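**Friday coffee thread, as threatened.** January 4, 2019. Long one, mute me if you're on tea.

---

1/ So the new year's resolution was stop buying coffee on the way in. Day 3 and I've cracked only once (it was raining, doesn't count)

---

2/ People keep asking what I've changed at home. Answer: not the machine. Moved everything round it. That's it. That's the thread. No wait there's more

---

3/ Background – old set up was the machine wedged between the toaster and the bread bin, capsules in a drawer, mugs in a cupboard on the OTHER side of the kitchen. Every morning a little walk. Every morning wrong drawer.

---

4/ Salma Saber came round at Christmas, watched me make two coffees and said "why are you doing laps". Rude. Correct.

---

5/ Rule one, from her: everything for a coffee lives within arms reach of the machine. Capsules, cup, tray, spoon. If you have to turn round, it's in the wrong place.

---

6/ Rule two: nothing lives there that isn't for coffee. The bread bin has been rehomed. The post has been rehomed. I dont know where the post is now, if you've sent me a card, sorry

---

7/ Machine on a table with room round it, and the bits that go with it:
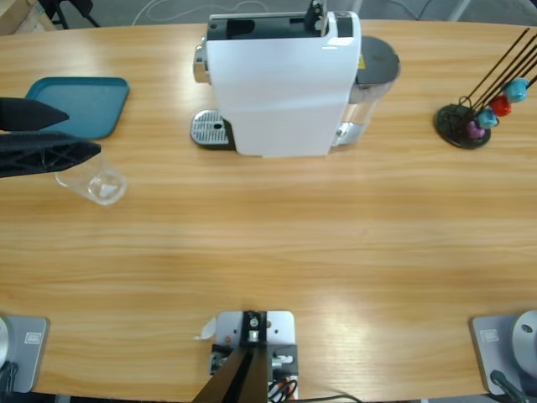
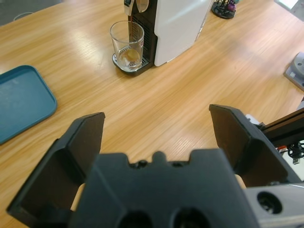

Capsules are where I've changed my mind most. Was a drawer person for years, mixed box, whatever came out came out. Now I'm a stand person. In the first pic they're up on thin black rods next to the machine, purple, red and light blue, and you pick by colour before your eyes are properly open. Mine's from the Aswood sale and I've had it since April, it just lived in a cupboard till last week like an idiot's would

---

8/ Mine isn't in any order btw. Tried strong at the bottom, decaf at the top. Lasted one morning. My other half had the decaf at 7am and was very quiet till lunch

---

9/ Tray. Get a tray. Don't care which. Teal one like in that first pic would do nicely, rim on it so stuff doesn't slide off when you carry it through. Mine's a brown Kotian one with a burn on it and it has saved the sofa at least twice

---

10/ Cups. Right. Strong feelings.

Short coffee wants a small straight glass with a thick bottom. You can see when to stop it. Mug you're just guessing

---

11/ Look at the second pic again, bit of coffee in the bottom of the glass and the rest coming down in a thin stream. You'd never see that in a mug. I stop mine by eye now, haven't touched the long button since Boxing Day

---

12/ Do NOT put any old glass under there though. If it isn't meant for hot drinks don't risk it. I lost a nice Milier one in November, cracked clean round the base, coffee everywhere, swore, woke the baby next door

---

13/ Plastic cups are for iced. Ice in first, let the coffee cool a bit, then pour over. Don't brew straight into a flimsy one, it goes soft and you'll be mopping

---

14/ Drip tray – tip it out daily. I know. I KNOW. I left mine over a long weekend in the summer and I'm not describing it. Lift the grid off, hot soapy water, dry it, back on. Takes as long as the machine takes to warm up so you've got no excuse

---

15/ Water tank same. Empty at night, fresh in the morning. Don't just keep topping up. Tastes flat otherwise, thought it was the capsules for months and sulked about them to anyone who'd listen

---

16/ Descaling: I do it when I remember, so, badly. We've got hard water here, kettle looks like a cave. Put a reminder in my phone for the first of the month, snoozed it on the first of the month

---

17/ Costs, cos someone asked. I buy Zellel capsules in a box of 130, lasts us 42 days if my brother doesn't visit. He's coming tomorrow. Pray for the box

---

18/ Used ones go in a lidded tub by the back door til it's full then I take them to be recycled. Mine fills up every 20 days. Leave the lid on, trust me. Grounds go furry

---

19/ Things I've not sorted: where the spoons go. Sugar (keeps clumping, the steam I think??). The cable, which is six inches too short for where I actualy want the machine, so the whole table's had to shuffle left and now the chair hits the radiator

---

20/ Extension lead people, please don't reply, Salma's already told me off re: extension leads near water. I'm getting a proper socket put in. At some point. When the man rings back

---

21/ Replies open for: spoon storage, sugar, whether a milk frother is worth it or just another thing to wash. Leaning yes on the frother – talk me out of it before payday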